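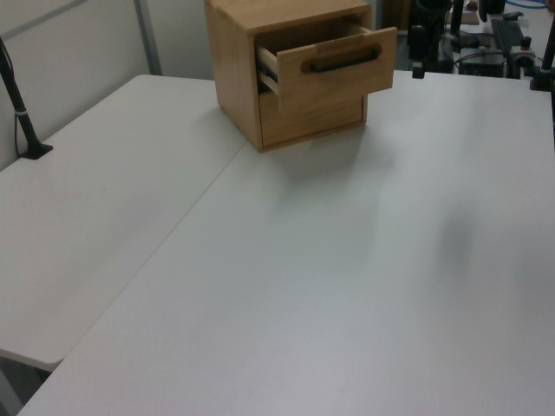

Sports > On the Water > Sailing for Kids > Sailing Toward the Wind

How Can a Sailboat Go Toward the Wind?

By Rui Falcão

Print this page | E-mail this page

A sailboat has no engine pushing it in a race. The wind does all the work. It is easy to see how wind can push a boat from behind, the same way it pushes a leaf across a pond. But sailors also have to get back to where the wind is coming from. If you watch a race, you will see boats doing this on almost every lap.

No sailboat can point straight at the wind and keep going. It can get there by sailing at an angle, first to one side and then to the other. Sailors call this beating, or sailing upwind.

The no-go zone

Imagine you are standing on a dock with the wind blowing right in your face. Hold both arms straight out in front of you, then spread them apart until they make the corner of a square. The space between your arms is the no-go zone. A boat that points into that space will slow down and stop. Its sails will flap like laundry on a line, and it may start to drift backward.

A boat that points along either of your arms can sail just fine. That is as close to the wind as most small boats can go. Some racing boats can sail a little closer.

What the sail does

When a boat sails upwind, the sail is not being pushed from behind. It works more like the wing of an airplane standing on its end.

A sail is curved. Air has to bend as it flows along both sides of that curve. The sail turns the air, and the air pushes back on the sail. The pressure is lower on the outside of the curve and higher on the inside, so the sail is pulled toward the low side. This pull is called lift, even though it does not go up. It goes mostly sideways and a little bit forward.

You can feel something like this with a spoon. Turn on the faucet in the kitchen so that it makes a smooth, steady stream. Hold a spoon loosely by the end of its handle, so it can swing. Bring the back of the spoon slowly up to the water until it just touches. The spoon gets pulled into the stream. The curved back of the spoon bends the water to one side, and the spoon is pulled to the other.

What the board does

If the pull from the sail goes mostly sideways, why doesn't the boat slide sideways too?

The answer is under the water. Small sailboats have a flat board that sticks down through the bottom of the hull. It is called a centerboard or a daggerboard. Bigger boats have a heavy fin called a keel. Water is much harder to shove out of the way than air. The board is thin when you look at it from the front, so it slices forward easily. From the side it is wide, so it is very hard to push sideways.

With the board down, most of the sideways pull is canceled out. The forward part is left over, and the boat moves ahead. It still slips sideways a little. Sailors call that leeway.

People sometimes compare this to squeezing a wet watermelon seed between two fingers. Your fingers press in from the sides, and the seed shoots out forward. The wind is one finger and the water is the other.

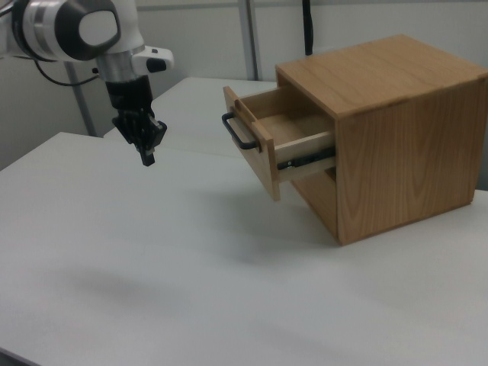 A white robot arm and a small wooden cabinet.

Zigzags and tacks

To reach a spot that is straight upwind, a boat sails in zigzags. It goes along with the wind coming over one side, then turns so the wind comes over the other side. The turn is called a tack. During a tack the front of the boat swings through the no-go zone, and the boat has to be moving fast enough to coast across it.

A tack in a small boat goes like this:

The sailor who is steering calls out "Ready about!"
The crew answers "Ready!"
The steerer pushes the tiller toward the sail.
The sail flaps and swings across. Everyone ducks under the boom.
The sailors move to the other side and pull the sail in again.

If the boat is too slow, it can get stuck pointing into the wind. This is called being in irons. It happens to beginners a lot, and to good sailors once in a while.

An upwind leg at Lake Cloderier

The junior sailors at Lake Cloderier race a small boat called the Midetti. It carries two people and has three sails, but one of them, the spinnaker, is only used when going away from the wind. The first leg of their race is 800 meters, straight upwind, from the starting line to an orange buoy called the windward mark.
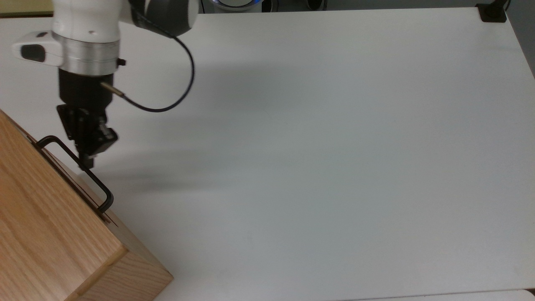
The boats travel a good deal farther than 800 meters to get there, since they have to zigzag. One boat might make two long tacks. Another might make many short ones. Both would sail nearly the same distance if the wind stayed steady. Each tack slows a boat down, though, so making extra ones costs time.

The wind does not stay steady for long. It swings a little to the left or the right, and these swings are called shifts. A shift can let a boat point more directly at the mark, or it can force it to point farther away. When a shift is bad for one tack, it is good for the other, so that is often when a sailor decides to turn.

Krum Begović coaches the juniors at the lake. He has them watch flags on shore, smoke from chimneys, and dark patches on the water. A dark patch usually means a stronger puff is coming. Last April the crew of boat number 267 saw one over by the reeds, sailed over to it, and went from the back of the fleet to the front before the first mark.

Words to know

Upwind: toward the place the wind is coming from.
Downwind: the way the wind is blowing.
Boom: the pole along the bottom of the main sail.
Tiller: the stick that turns the rudder.
Leeway: the sideways slipping of a boat.
Windward mark: the buoy at the upwind end of a race course.

Print this page | E-mail this page

Related

Why Do Boats Lean Over?
Knots Every Young Sailor Should Learn
Who Goes First? Right-of-Way Rules in a Race
Inside the Elotetti Sail Loft
Hầu Bay: A Map of the Junior Course
What to Wear on a Cold Day Afloat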